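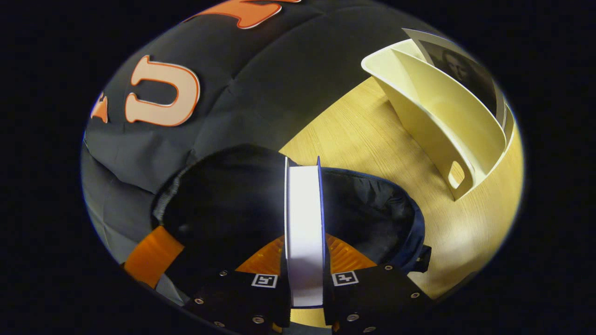 *Orange-outlined varsity lettering on black fabric.*

# Pamside Community Workshop: Common Questions

These are the questions the front desk gets most. If yours isn't covered, stop by during open hours or leave a message and we'll call you back.

## Visiting and membership

**Do I have to live in Pamside to use the workshop?**

No. Anyone can join. Pamside and Calach residents pay the resident rate, and everyone else pays the standard rate. Bring a utility bill or lease to get the resident rate. We don't accept a driver's license as proof of address, as many of them are out of date.

**Can I look around before I sign up?**

Yes. Tours are on Tuesday at 6:30 p.m. and take half an hour. You don't need to book for a group of fewer than five. Closed-toe shoes are required even on a tour.

**What is the minimum age?**

Members must be 16 or older. Children 10 to 15 can work with an adult member who stays at the same bench the whole time. Children under 10 can come to family sessions only.

**Is there a day pass?**

There is. It covers hand tools, sewing machines, the vinyl cutter and the heat press. It doesn't cover the laser cutter, the CNC router or anything in the wood shop, all of which require a safety class first.

## Classes and safety sign-off

**Which machines need a class?**

- Laser cutter
- CNC router
- Table saw, band saw and planer (one class covers all three)
- Metal lathe
- Embroidery machine

The 3D printers don't need a class. They need a short orientation, which any staff member on duty can give you.

**I already know how to use a table saw. Can I skip the class?**

You can ask for a test-out. It takes 20 minutes and you'll make a few cuts with an instructor watching. If you don't pass, the test-out fee goes toward the regular class.

**How long is a sign-off good for?**

Sign-offs last 12 months from your most recent use of the machine. If you've been away longer, you'll need a refresher. Refreshers are free for current members.

**How many people are in a class?**

The laser and CNC classes are limited to 3 students. Sewing and vinyl classes are bigger. If a class is full, put your name on the waiting list, even if the date is close. Spots open up often.

## Materials

**Do you sell materials?**

A few. We stock plywood, clear and black acrylic, PLA filament, heat-transfer vinyl and basic thread colors. Prices are on the shelf. We don't stock blank shirts or hardwood.

**Can I bring my own?**

Yes, with one check first. Anything going into the laser cutter has to be on the approved list or shown to staff. PVC and vinyl are never allowed in the laser. They give off chlorine gas when they burn.

**Can I leave a project overnight?**

Members can use the racks in the Olaniyan Room for up to 3 nights. Put your name, phone number and date on a tag. Projects with no tag are moved to the bin by the loading door and kept until the end of the month. Wet paint and uncured resin go in the vented cabinet, not on the racks.

## Booking and files

**How do I book a machine?**

Use the Larnari booking page, or call extension 536 during open hours. You can hold two bookings at a time. If you're more than 15 minutes late, the slot goes to whoever is waiting.

**Can I book the laser and the router back to back?**

Yes, but leave a gap. You're expected to clean up inside your own slot, and the router in particular takes a while to vacuum.

**What file types should I bring?**

SVG or DXF for the laser and vinyl cutter, STL or 3MF for the printers, and DST for the embroidery machine. Bring them on a USB drive or email them to yourself. The shop computers are wiped every night, so don't save anything there that you want to keep.

**Will staff design something for me?**

No. Staff can help you fix a file that won't open or cut, but they can't draw it for you. The design class in July is a good place to start if you've never used drawing software.

## Payment and refunds

**How do I pay?**

Card or check. We no longer take cash, including for materials.

**What if I have to cancel a class?**

Cancel two days ahead for a full refund. After that, you can move to a later class once at no charge. No-shows aren't refunded.

**Do I pay if a machine breaks during my booking?**

Normal wear is covered. That includes dull blades, broken needles and clogged print nozzles. You may be charged if a machine was used without a sign-off or with material that isn't allowed. Tell the desk right away, leave the machine as it is and hang a red tag on it.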